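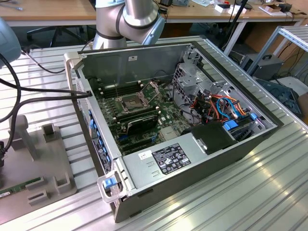

Opening, slow, let people find chairs

Good evening, everybody, and thank you for coming out. My name is Kaja Lepik, and for those who haven't been to one of our Braseck repair evenings before, we talk for a while, then we eat, then we argue about thermal paste until somebody turns the lights off.

Tonight is about old workstations. I mean the big, heavy office towers that a company buys by the truckload and lets go of a few years later. I love these machines (Triin Mets, in the second row, loves them even more, so please save the hard questions for her). They were built for people who had to open them in a hurry, and you feel that the minute the side panel comes off.

Pause. Ask who has opened a computer before. Be nice to the ones who haven't.

Part one: lay it down

Lay the tower on its side before you do anything else. I know it looks fine standing up, and I worked that way for years, and I dropped a great many screws into a great many drive cages. On its side you have gravity helping you, the board is flat like a dinner table, and the cables stay more or less where you put them.

Then just look for a while. Find the power supply and read its label. Find the drive cage, and look for colored plastic. On this kind of case the blue bits are the parts meant for your fingers, the release tabs on the drives and so on. Follow the wires with your eyes before you follow them with your hands. If you have a phone, take a picture of the bundle, because you will not remember which way it looped. I never do.

Tell the Kedar story here if the room is awake: 40 towers, one box of mixed screws, two of us on the floor until midnight. Keep it short this time!

Part two: the socket

Now we come to the part that makes people hold their breath. The processor sits in a square metal frame, and thin levers hold that frame down. Open the levers gently and in the right order, lift the frame, and there you are.
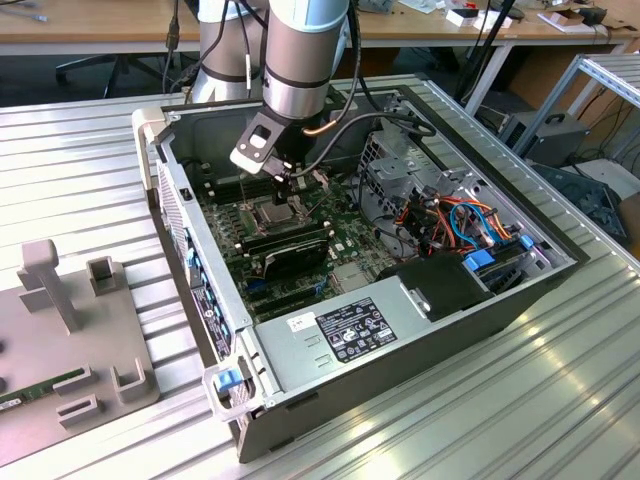

The thing to remember is that a processor goes in straight down. You line up the little marks at the corner, you lower it, and you let go. No pushing, no wiggling, no sliding it over to where you think it belongs. The levers do the pressing afterward, and they feel stiffer than you expect the first time, so don't be frightened. If it doesn't want to sit flat, lift it straight back up and check the corner again.

Keep your sleeves rolled and your coffee on another table. Triin will tell you about the coffee.

Part three: memory, cards and knowing when to stop

Memory is the friendliest upgrade there is. The slots are in banks on either side of the socket, and the manual will tell you which to fill first. Please do read it, even if you read nothing else. Expansion cards come out next if you need the elbow room, one screw and one latch on most of them.

Mention the Stustness log: 1,866 machines checked in since we began it in September, and 800 of those needed only memory or a drive. Let that number sit for a second. People always want to write it down.

Questions, then soup. Remind them to sign the sheet by the door and to take their own screwdrivers home.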